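January
By the author of the Liltport stories

My sister-in-law bet me 80 bucks that the Rovine would make a bed before I turned 40, and I took the bet because I've met beds. A bed is easy! A duvet is the problem. A duvet has no front, no handle, and no opinion about where it ought to be.

So there I was in the spare room, eleven at night, sleeves shoved up, showing a machine how to fold. Pinch, lift, walk it over, let go. I'd done it 400 times by then (the app keeps score, and plays a little chime I've come to hate). At 1000 I'd get paid, and the Rovine, asleep on its charger in the hall, would supposedly wake up knowing what I knew.
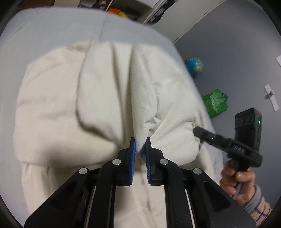 A hand at work

What I knew was mostly swearing. You grab a corner and it isn't a corner, it's a lump that looks like one. You pull it flat and the far side humps up like something's living in there. My mother could do the whole thing in one snap of the wrists, and I never once asked her how.

At 500 I quit for the night and rolled the Rovine in, just to see. It stood at the foot of the bed, thinking. It reached out, very gently, took hold of the duvet and lifted. Then it stopped, and I swear it stopped exactly the way I stop, when I've got the wrong piece and I'm too stubborn to put it down.

"That's not a corner," I told it.

It held on. I went around to the other side and found the real one, and we pulled, and the thing came mostly flat, with one big hump in the middle.

I texted my sister-in-law that it didn't count if I helped. She wrote back asking which of us had helped.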